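Picking up after ourselves at Stendham

We got home from Stendham with a car full of sand and half a packet of mints, and I've had a few messages asking what the room was like and whether I'd stay again. Yes, I would! But mostly I want to talk about rubbish.
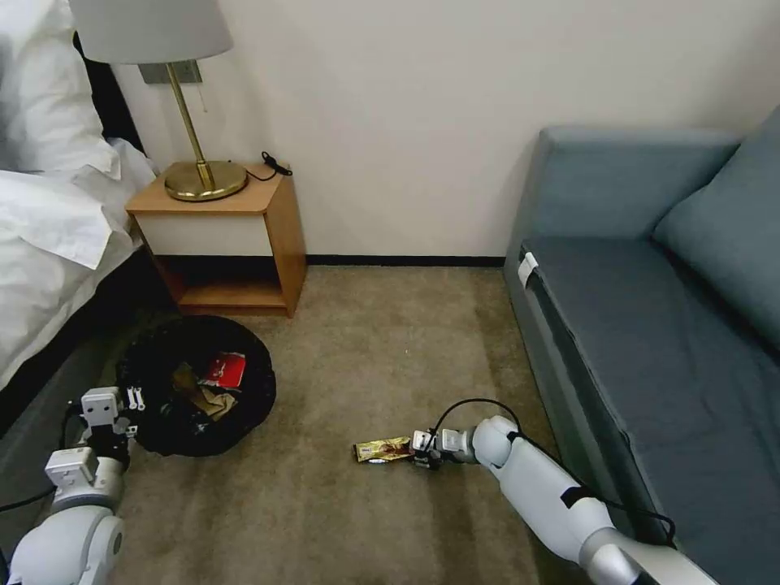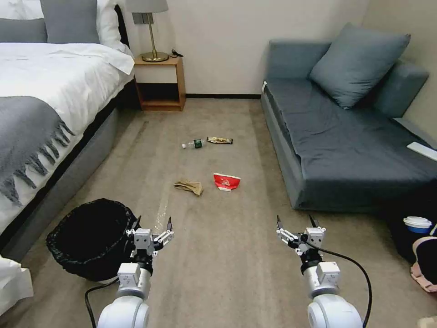
5 min read

I am not a tidy traveller. At home I'm fine, I have my hooks and my baskets and my drawer for batteries, but put me in a small room with a bed on one side and a sofa on the other and within an hour the floor has become a shelf. Snack wrappers are the worst of it. You eat the thing standing up, looking for your other shoe, and then the wrapper just sort of goes down. Same with water bottles, which roll.

Jaruwan (Jaruwan Yimyam, who I have been going on little trips with since college) is the opposite. She used to clean holiday lets in Baltadby during the summers, and she cannot sit down in a room with a crisp packet on the carpet. She told me once that she had 15 minutes a room on a bad day, and that the state of the floor decided whether she got any lunch. I think about that every time I check out of anywhere.

So we have her method now, and I've pinched it for the house as well.

Bag first. Before you pick up a single thing, get a bin bag out, open it wide and put it down on the carpet with the sides rolled out a bit so it stays open. I always used to carry the bag round in one hand and pick up with the other, and the mouth kept closing on me, and I'd end up stuffing things in with my elbow. On the floor it just sits there like a big black bowl. Near the nightstand is a good place, as that's where most of the little stuff ends up anyway.

Then you do the floor and only the floor. No making the bed, no wandering off to fold a jumper. I find this bit really hard! A rumpled duvet calls to me. But if you start on the bed you shake more bits down onto the carpet, and then you've done it all twice.

Bottles come last, and they don't go in with the wrappers if there's somewhere to recycle them. Jaruwan takes the caps off, gives them a squash and puts the caps back on. I used to just lob them in whole and wonder why the bag was full.

After that you can be as fussy as you like. I did want to say something about the bedding, as it's the sort of thing I notice. Grey and white together, and a grey throw with dark tassels along the edge, which I stroked like a cat while I was on the phone to my sister. I came home and looked up throws with tassels and found one in the Siriwan sale for 65 pounds, and then I closed the laptop and went for a walk. Amos says we have enough throws. Amos Begay has never in his life had enough cushions, so I don't know where he gets the nerve.

I liked the lamp on the nightstand too, with its thin brassy stem and round base. Our bedside lamps are enormous and there's no room left for a mug. And the blue-grey sofa was a good colour for hiding things, by which I mean I lost my hair clip on it for a whole evening.

If you're going to Stendham yourself, the walk out along the front is lovely at about seven in the morning, before the dog crowd. There are 555 steps up to the old lookout according to the sign, and my knees would like to lodge a complaint. The café at the top does a very decent cheese scone. Take your own water, and, well, bring the bottle back down with you.

Next month is Hetura, if the trains behave. I've already packed the roll of bin bags (in the side pocket, with the plasters), and Jaruwan has asked for the bed nearest the window.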